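Moving the club newsletter off paper: who gets a printed copy?
Variren Touch Club > Members' Board > General 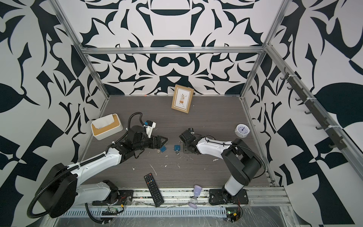
Two blue padlocks on the table.

tmridha
29 Oct 2019
The June newsletter cost us more in postage than in printing. We mailed it to everyone on the list, players and former players both, and a stack came back undelivered. I'd like to send the next one by email only and put the PDF on the club site. Anyone who wants paper can ask for it. Thoughts before the officers' call?
Tharindu Mridha, secretary

backpocket_bill
Against. A lot of the old Kanagaratnam side don't read email. They read the newsletter because it lands on the kitchen table. If they have to ask for it, they won't ask, and then we wonder why they don't come to the reunion game.

Flornumitz_Jo
How many are on the list?

tmridha
1,217 addresses. That includes everyone who ever filled out a membership form. Current paid members are a much smaller group.

Flornumitz_Jo
Then the list is the problem. Clean it up first and the postage drops without changing anything else. We did this at Flornumitz and it took two people 3 evenings.

wingandprayer
I'm for email. I got the June issue after the season opener it was announcing. The fixtures page was no use to me by then.

backpocket_bill
That was late because it went to the printer late. Email doesn't fix people turning in their match reports two weeks after the deadline.

wingandprayer
It fixes some of it. You can send a correction the same day. The printed one had the wrong field for the Plenuvel game and 11 of us drove to the old ground.

k_harrow
The women's team report got cut to one paragraph last time because of the page limit. A PDF has no page limit. That alone would get my vote.

Flornumitz_Jo
Be careful with that. Ours went to nine pages once and people stopped opening it. Keep the limit, just make it fair between teams.

k_harrow
Fair between teams is all I'm asking for. Half a page each would do.

tmridha
OK, what I'm taking to the call: clean the list, email to everyone with a working address, paper to life members and anyone without email. Half a page per team. Bill, would that cover the Kanagaratnam group?

backpocket_bill
Most of them are life members, so yes. I still think current members should get paper too if they pay full dues. Put me down as a no on that part.

tmridha
Noted. Send me any address changes by private message, please, not in this thread.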